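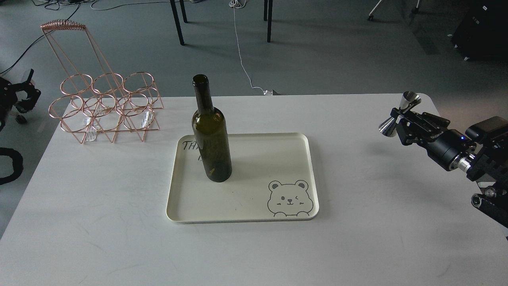

If glass is heavy, breakable, and costly to ship, one student wrote after the last lecture, then why does the wine trade still use it for nearly everything it sells? The question is a fair one and will serve as the starting point for Unit 2.

Provurley College
Packaging and Materials 2210
Unit 2: Glass Containers
Lecture notes

1. Composition

Ordinary container glass is known as soda-lime glass. Its main ingredient is silica, supplied as sand. Silica alone melts at a very high temperature, so soda ash is added to lower the melting point. Glass made only of sand and soda would slowly dissolve in water, and limestone is therefore included to make it stable. Crushed recycled glass, called cullet, is added to the batch as well. Cullet melts more easily than raw materials and reduces the fuel needed by the furnace.

Students should be able to state the purpose of each ingredient without reference to these notes.

2. Why glass holds its place

Glass does not allow oxygen to pass through its walls. Most plastics do, slowly, and a wine intended to be kept for years would suffer. Glass also gives no flavor to its contents. In a corked bottle, the closure is the main route by which air may enter, and a large part of the research on wine packaging concerns closures for that reason.

Custom plays a part. Buyers connect the glass bottle with quality, and producers who have moved to pouches or cartons have generally done so with wines meant to be drunk young. The Sosten case in the reader describes a bottler that offered the same white wine in both formats. Pay particular attention to the section on returns from restaurants.

3. Color

Light can damage wine, especially light at the violet and ultraviolet end of the range. Clear glass offers little protection. Green glass offers more, and amber glass offers the most of the three. A dark olive-green bottle, such as the one standing on the cream tray, falls within the green group, though shades within that group vary in how much light they block.

Green comes chiefly from iron and chromium compounds in the melt. Amber is produced with iron, sulfur, and carbon. Color matters again at the recycling stage: green cullet cannot be used in quantity to make clear glass, and mixed cullet has a lower value than sorted cullet.

4. Shape

The two still wine shapes most often met with are the high-shouldered bottle and the slope-shouldered bottle. The first is usually associated with Bordeaux and the second with Burgundy. Sparkling wine requires thicker walls to withstand pressure. The deep hollow in the base of some bottles is called the punt. Several explanations for it are in circulation, and the Ilham chapter sets them out with the evidence for each.

5. Weight and transport

Much of the environmental burden of a glass bottle arises from melting and from freight. Lighter bottles reduce both. Refillable bottles save melting but must be collected, washed, and inspected, and the saving shrinks as the return distance grows.

Assigned work

Read the Ilham chapter and the Sosten case before the Saturday laboratory, which meets in Chauke Hall, Room 118. Closed shoes and safety glasses are required. The written exercise for this unit carries 80 points and is to be handed in on paper at the start of the session. Late work will be accepted only with the written permission of the department.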